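Category: Home & Closet > Set-Up Guides > Small Accessories

Setting Up Your Accessory Stand, Part 3: Placing It, Loading It, Keeping It Neat

By Lærke Lauritsen
September
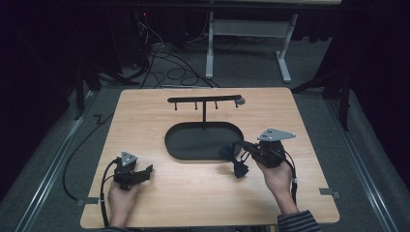
If you've followed along through Part 2, your Plornano stand is in one piece and the post isn't wobbling anymore. Good! Now comes the bit I like best, where you get to put things on it. I've had mine for two years and moved it four times (bathroom, hallway, dresser, back to the hallway), so most of what follows is me saving you the moving.

3.1 Pick a spot

1. Find a flat surface with room for the whole tray. If the tray hangs over an edge even a little, pick somewhere else.

2. Set the stand down and press lightly on one end of the bar, then the other. It will give a tiny bit. If the tray lifts, you've got a bump under it, so slide it over and try again.

3. Turn it so the open side of the tray faces you. The post goes at the back. I had mine backward for the whole first week and kept knocking my knuckles on it when I reached for my keys.

4. Leave a hand's width of free space past each end of the bar. You'll be coming in from the side more than you think.

Note: Bathrooms are okay for the stand but not so great for what's on it. Silk ties and leather straps don't love steam.

3.2 Sort before you hang

Dump everything you were planning to put on the stand onto the bed. Yes, all of it. Then:

1. Pull out anything you haven't worn in the last year. Put it in a drawer for now, no hard decisions required.

2. Unhook or untangle chains while they're lying flat. Doing it in the air is misery.

3. Fasten every bow tie band and set it to your own neck size. A band left open will slide right off a peg, and I've fished mine out from behind the radiator more than once.

4. Put cufflinks, rings, collar stays and other loose bits in a separate pile. Those are tray things.

3.3 Hanging bow ties

These are what I bought the stand for, so I have opinions. A pre-tied bow on a band is the easy one:

1. Hold the bow by the center knot. Pinching the wings puts creases in them that you'll see from across a room.

2. Come in from the side, at peg height, and slip the closed band over the peg.

3. Let go slowly and check that the bow faces front and the wings hang free of the post.

4. Give the bar a nudge. If the band creeps toward the tip of the peg, turn it once and loop it on again.

Self-tie bows are different. Leave them untied and drape them with the ends even — a knot left in for a month takes a lot of steam to get out. My neighbor Tanner Turcotte swears by rolling his up in the tray, and his do look fine, so go with whatever you'll keep up with.

Caution: Don't hang a damp tie. Dark dye can rub off on whatever's next to it. I lost a cream pocket square to a navy bow this way and I'm still a little sore about it.

3.4 Hanging everything else

1. Put the heaviest pieces closest to the post and the light ones toward the ends.

2. Keep the total load on the bar under 600 grams. That's plenty for ties, a couple of watches and some necklaces, but it's not enough for a handbag. Please don't hang your handbag on it.

3. One thing per peg if it's delicate. Two if you don't mind them touching.

4. Long chains should be doubled over so the ends clear the tray. If they pool in the bottom they'll knot up with your cufflinks by morning.

3.5 Using the tray

The tray fills up by itself, trust me. Mine had receipts, a guitar pick and a bus token in it within days. What works for me is a small felt square under the rings and nothing paper, ever.

1. Lay flat things toward the back, near the post.

2. Keep the front for whatever you take off at night, so you aren't reaching past the hanging stuff in the dark.

3. Empty it every 7 days or so and wipe it with a dry cloth. For sticky spots use a barely damp one and dry it right after.

Caution: No spray polish on the tray or the bar. It leaves a film, and the film ends up on your collar.

3.6 If something's off

The stand leans forward: too much weight on the front of the pegs. Move the heavy pieces in and check the post screw (Part 2, step 6).

Things swing when you walk by: springy floor. Try the stand against a wall, or put a thin rubber mat under the tray.

Bands keep slipping: the band is set too wide. Take it in a notch while it's stored, then let it out when you wear it.

Part 4 covers traveling with the stand and packing it flat.

Related
Accessory Stand, Part 2: Putting the Post and Bar Together
Stostard Drawer Dividers: Which Size Goes Where
How I Store 70 Scarves in One Closet
Steaming Silk Without Water Spots
Satti Shoe Shelf Set-Up Guide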